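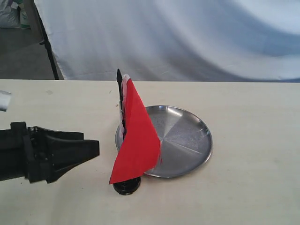
One member from Lurneline asked by letter if the bus to Oltcombe will again stop at the old school, as it did until 2020. The chair answered that the company has not decided. The letter is kept with these minutes.

Minutes of the Rerkeck Residents' Meeting, 02/07/2024

The minutes of the last meeting were read and accepted with one correction: the word "weekly" in item 2 should be "monthly."

Bus stop. It was agreed to write to the company a second time and to ask for an answer before October. Several people said the walk from the main road is too long in winter - there is no sidewalk after the bridge.
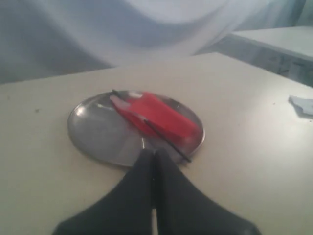

Metal plate with a red item on it, white table.

Money. The balance is $3058. The bill from Juhász for the repair of the hall roof is not yet paid, as 2 of the gutters still leak. The meeting decided to pay when the work is finished. 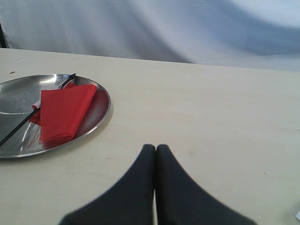
Tabletop and the fabric behind it.

Snow clearing. The list for the lower street has 11 houses. Two households asked to change their week and this was accepted.

Other business. The key to the side door is missing - please look at home.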